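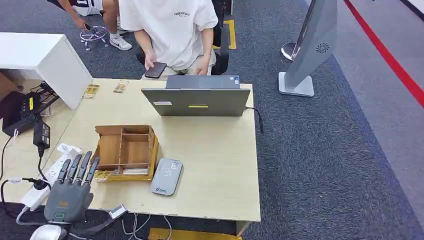 Clirnport Help Desk
Ticket: Laptop drops to battery at the beige desk, network goes with it
Opened: June 2020
Opened by: Aliki Psarras
Assigned to: Takeshi Chiba
Site: Raltesano, ground floor
Priority: Normal
Status: Closed

Original report (Aliki Psarras)

The gray laptop on the light wood desk next to the white cabinet keeps going to battery while it is plugged in. The screen dims, the battery icon changes, and a few seconds later the network drops too. Sometimes both come back without anyone touching anything. Yesterday it stayed on battery until it was down to 42 percent and I only noticed when the warning came up.

Nothing new was installed. The laptop works normally in the meeting room on the same charger. I have tried restarting it and I have tried a different user account. Same result.

Also, the desk is hard to work at right now. There are a lot of white cables on the floor and I don't know which ones are needed. If somebody is coming to look at the power anyway, please sort those out too.

Takeshi Chiba

Thanks. Two questions before I come down.

Does it happen when you move the laptop, or when it is sitting still?

What is the charger plugged into – the wall, or the white power strip at the left end of the desk?

Aliki Psarras

Sitting still mostly. It has happened when somebody pulled a chair in on the other side, but I can't say it happens every time.

The charger goes down behind the desk. I think it ends up in an extension under there and not in the strip on top. I couldn't follow it all the way.

Takeshi Chiba

Looked at it this morning with Kumiko Sugawara. Notes so far:

Charger. Swapped it for a spare of the same type. Laptop dropped to battery again after 40 minutes. Charger is fine, original put back.

Laptop socket. Wiggled the plug gently in every direction, no change. Cleaned it anyway.

Power settings. Default. Changed nothing.

Event log. The machine records a change of power source each time, and the network adapter goes down a moment afterward. I first thought the adapter was set to sleep on battery. It isn't. The router simply loses power at the same time as the laptop, so the network was never a separate fault. I have merged the two in the ticket.

That leaves whatever both are plugged into. They share an extension on the floor behind the desk. I could not get at it today with people working there, so I asked for the desk to be free tomorrow from lunch.

Kumiko Sugawara

Adding what I saw when I was down there. The floor cables are a mix. I traced the ones I could reach:

Network cable from the wall outlet to the router: in use.
Network cable from the router to the far table: in use.
Network cable coiled behind the cabinet, not connected at either end: not in use.
Extension leads: more than we need. At least one is plugged into another, which has to stop regardless of this fault.

I put masking tape flags on the ones in use so nobody pulls them. Please leave the flags on until this is closed.

Takeshi Chiba

Second visit. Pulled the desk out from the wall.

The extension feeding the laptop and the router was lying where the chair goes back and forth. The lead has a flattened section near the plug. With a lamp connected I could make it flicker by pressing the cable with my hand. I have taken it out of service, cut the plug off and put it in the electrical waste box.

We also moved the cables clear of the metal rod so that nothing runs across the disc at the end of it. One lead had been looped around there and it pulled tight when the desk was shifted.

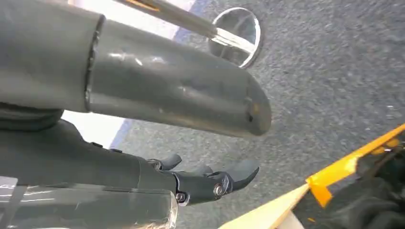
Metal rod with the round chrome disc at its end. Keep leads away from this.

Replacement extension is from the Ivholm batch in the storeroom, the short ones. If the label has come off, check with Kwaku Dogbe before using it. The older ones on the same shelf have not been tested this year.

Left the laptop and router on the new extension and asked Aliki to keep working as usual.

Kwaku Dogbe

For the storeroom record: one Ivholm extension signed out to this ticket. I need the number off the label, Takeshi didn't write it down.

Second thing. The Koyama order for cable ties and floor covers arrived. We got a bag of 1000 ties, so take as many as you want. The floor cover is on a roll. Please measure before cutting, the last piece was cut short and can't be used anywhere.

Takeshi Chiba

Label number is in the storeroom sheet now, sorry.

Measured from the wall outlet to the near edge of the desk and added a bit for the bend. Cut one piece of floor cover and put the network cables under it. The power lead goes along the wall separately. I did not put it under the same cover.

Natsumi Miyazaki

I sit at the far table and my connection was out for part of yesterday afternoon. Is that this ticket?

Takeshi Chiba

Yes, that was me. I had your cable out while the cover went down. It should have been announced and it wasn't. Is it working now?

Natsumi Miyazaki

Works. Speed test gives about 600, same as before.

Aliki Psarras

No drops since the extension was changed. Battery has stayed full and the router has stayed up. I rolled the chair in and out on purpose and got nothing.

The floor is much better. The coiled cable behind the cabinet is still there, does anyone want it?

Kumiko Sugawara

I'll take it for the storeroom. Tape flags can come off.

Resolution

Cause: damaged extension lead behind desk, shared by laptop and router.
Fix: lead replaced, chained extensions removed, network cables under floor cover.
Parts: one Ivholm extension, floor cover cut from roll, cable ties.
Follow-up: test the older extensions in the storeroom. Separate ticket, assigned to Kwaku Dogbe.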